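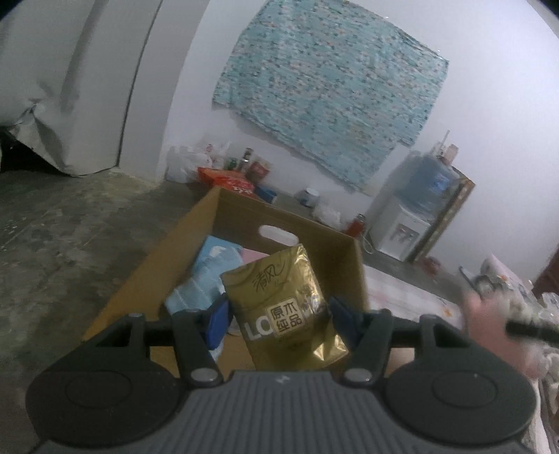 Skadow packing tape gun – 2 months in

Bought this before the move in December. Old one chewed the tape every time and I was done with it. Skitetti had the Skadow with 2 rolls thrown in for 20 bucks, fine.

Good stuff first. Cuts clean. Handle is comfy even after a whole evening of kitchen boxes. Loading a roll takes 10 seconds once you get the direction right (arrow is on the inside, took me a while to spot it).

Not so good. The tension knob works itself loose. Had to tighten it again every few boxes, got annoying fast. And the blade guard is stiff – caught my thumb on it twice. Also its loud. Really loud. Don't tape at midnight in an apartment.

The free rolls are thin. Split down the side on anything heavy, so books got the Rorard tape insted. Much better, fits the gun no problem.

Would I buy it again? For 20, yes. Saw the same gun for 60 in another store, no way.

Small stuff goes in last btw, tissues, chargers, soap. You'll want it first night.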